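Flonmont compares two grippers on household objects

October 2018

Flonmont has begun side-by-side trials of two robot grippers, the Lomell and the Moges, at its Stundis workshop. Each gripper will make 1,000 attempts at picking up and placing small items, using the same arm and the same controller.

The first 290 attempts are on file. Most of the early trouble was with cups – both grippers close easily on blocks, but a thin rim leaves little room for error. 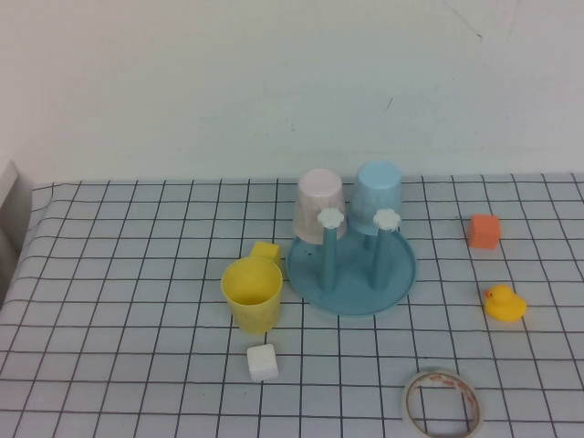 Cups, a drying rack, blocks, a rubber duck and a roll of tape on the test table in Stundis.

Cauã Portela, who leads the trials, said finger width was the main difference between the two models. "The narrow fingers get in between things, and the wide ones hold better once they're there," he said.

A third gripper may be added in April. Flonmont plans to publish the attempt logs when both sets are complete.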